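Lirnholm 527 Pull-Out Cabinet Shelf

Home > Kitchen > Cabinet storage > Pull-out shelves

Made by Maselex
Item: Lirnholm 527
In stock. Ships from our Plistport warehouse.

Overview

The Lirnholm 527 is a single pull-out shelf for base cabinets and pantry cabinets. It screws to the cabinet floor or to an existing fixed shelf and slides forward on two side-mounted runners, so the things at the back come out to you. It fits framed and frameless cabinets. It comes assembled except for the front rail, which is packed flat along the side of the box and goes on with four screws.

The tray is birch with a clear water-based finish on both faces and all edges. The runners are zinc-plated steel with ball bearings and a soft-close damper on each side. The base plate that holds the runners is powder-coated steel, light gray.

We have carried the 527 since it replaced the older wire version. Customers who have the wire version and want to match it should call us before ordering, as the two don't line up at the front when they are put in the same cabinet. The wood tray sits higher on its runners.

Sizes

The shelf is made in three widths. All three are the same depth and use the same runners.

Narrow: 11 1/2 inches wide, for a cabinet opening of 12 inches or more
Medium: 14 1/2 inches wide, for a cabinet opening of 15 inches or more
Wide: 20 1/2 inches wide, for a cabinet opening of 21 inches or more

Depth of all sizes: 21 inches
Height of tray sides: 3 inches
Height from cabinet floor to inside of tray: 2 inches
Travel: full extension

Measure the opening at its narrowest point. On a framed cabinet that is usually between the inside edges of the face frame. On a frameless cabinet it is between the hinges with the door open all the way. Hinges are what catch most people out. A door that stops at 90 degrees will stick into the opening and the tray will rub against it. If your doors only open that far, go down one width, or use the offset base plate listed under Parts.

Measure the depth from the back of the cabinet to the inside of the closed door. You need 21 3/4 inches for the tray and front rail to clear. Watch for pipes, shutoff valves and gas lines coming through the back.

What it holds

The rated load is 75 pounds, spread evenly. That covers canned goods, mixing bowls, cast iron, a stand mixer or a full set of flour and sugar bins. It isn't meant to be stood on or used as a step, and children shouldn't be allowed to climb on it when it is open.

Put the heaviest items toward the back of the tray. With a heavy load at the front, the runners will still carry the weight, but the tray will dip slightly when fully open and the soft close will take longer to pull it in.

Tall things that tip easily, such as bottles of oil or boxes of cereal, ride better in the tray if they are packed against one side. Maselex sells a divider kit for this. The kit has two cross pieces that drop into the slots on the inside of the tray, and you can move them without tools.
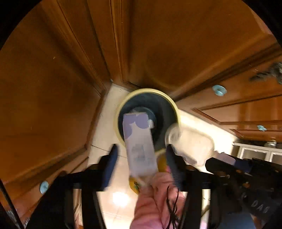

Will the shelf fit a cabinet that has a center post?
It will fit on either side of the post as long as that side gives a clear opening of 12 inches. It won't fit across the post, and we don't recommend cutting the post out, because on many cabinets it supports the countertop.

Installation

Allow an hour for the first shelf. The ones after that go faster. You will need a drill, a 3/32 inch bit, a number 2 Phillips driver, a tape measure, a pencil and a square.

Empty the cabinet and wipe down the floor. Take the door off if it's in your way. With the tray pulled off its runners, set the base plate in the cabinet and slide it back until the front edge is 3/4 inch behind the face frame. On a frameless cabinet, measure the same distance from the inside of the closed door.

Check that the plate is square to the front. If it's crooked the tray will come out at an angle, and you won't notice until the screws are in and the door is back on. Mark the six holes, lift the plate out and drill the pilot holes. Most cabinet floors are 1/2 inch or 5/8 inch thick, so put a piece of tape on the bit at 3/8 inch to keep from going through.

Screw the plate down, starting with the two front screws. Leave them a quarter turn loose, put the tray on, and slide it in and out. If it runs straight, tighten everything. If it doesn't, the front holes are slotted and give you a little room to shift the plate.

Attach the front rail last. It can go on with the rounded edge up or down.

For cabinet floors made of particleboard, use the coarse-thread screws in the small bag marked B. For plywood or solid wood, use bag A. Using the wrong bag in particleboard is the usual reason a plate works loose after a few months.

If the cabinet floor is water damaged or soft, replace it or cover it with a sheet of plywood first. The screws won't hold in swollen particleboard no matter which bag you use.

Installing more than one

Two or more shelves can go in the same cabinet, one above the other. The lower one goes on the cabinet floor and the upper one goes on the fixed shelf. If your fixed shelf rests on pins, fasten it to the cabinet sides with L-brackets before mounting anything on it. A loose shelf will lift at the back when a loaded tray is pulled out.

Leave at least an inch between the top of your tallest item and the underside of whatever is above it. People tend to measure for the items they have now and forget about the bag of rice that stands taller than everything else.

Care

Wipe the tray with a damp cloth and dry it. Dish soap is fine. Don't use bleach, scouring powder or oven cleaner on the finish. Oil and syrup should be cleaned up the same day, as they will darken the wood if they sit.

The runners are greased at the factory and don't need more. If flour or crumbs build up in the track, use a vacuum with a narrow nozzle, then run the tray in and out a few times. Spray lubricants attract dust and will make the action worse.

Once a year, check the six base plate screws and snug up any that have loosened.

Testing

Maselex runs a sample tray from each production lot through 1,000 open and close cycles at full load before the lot is released. A lot is held back if the tray drops at the front, if a damper leaks or if a bearing is rough. The lot number is stamped on the underside of the base plate at the left rear. Please have it ready if you call about a problem, and write it down before you screw the plate in.

Change to the damper

Shelves made from June 2023 on have a new damper with a metal housing in place of the plastic one. The new dampers fit the old runners but should be changed in pairs. A new one on the left and an old one on the right will close unevenly.

Parts

Damper, pair, metal housing
Runner set, left and right
Base plate, standard, by width
Base plate, offset, by width (moves the tray 1 1/4 inches to the left or right of center)
Front rail, by width
Screw pack, bags A and B
Divider kit, by width

The offset plate can be turned around for left or right hinges, so there is only one part number for each width.

Customer comments

"I put the wide one under the counter next to the stove and keep pots in it. Went in without trouble. The directions could be clearer about which way the dampers face." Percy Montoya

"Ordered the medium and should have ordered the narrow. My hinges stick out more than I thought. The exchange was easy but I paid for shipping one way." Concetta Fontana

"Good shelf. The finish had a rough spot on one edge and I sanded it myself. Works well with the divider kit, which I would buy again." Bit-na Ji

"We have four of these in a rental and the tenants have not broken one yet. The soft close is slow in winter when the heat is off." Leandro Tapia

Shipping and returns

Orders placed before noon ship the same day. The narrow and medium sizes go by parcel carrier. The wide size goes in an oversize box and may arrive a day later than the rest of your order.

Unused shelves can be returned within 30 days in the original box with both screw bags. We can't take back a base plate that has been screwed down, but we can sell you a different plate and you can keep the tray, provided the width is the same.

Look over the tray before you sign for it. Corner damage shows up mostly on the front left, where the rail is packed. If you find any, take a photo of the box as well as the tray and send both to us. We'll ship a replacement and deal with the carrier.

Warranty

Runners and dampers are covered for ten years. The tray and base plate are covered for five. The warranty doesn't cover water damage, loads over the rated weight or use outdoors. Slight differences in the color and grain of the birch are normal.

Also in this line

Yammine drop-in cutlery insert, birch, fits drawers only
Lirnholm door rack, steel, light gray
Lirnholm corner tray, left or right

Questions about fit or parts go to Heriberto Paucar at the Plistport counter. Send the opening width, the depth and a note on which side the door hinges are, and he'll tell you which size to order.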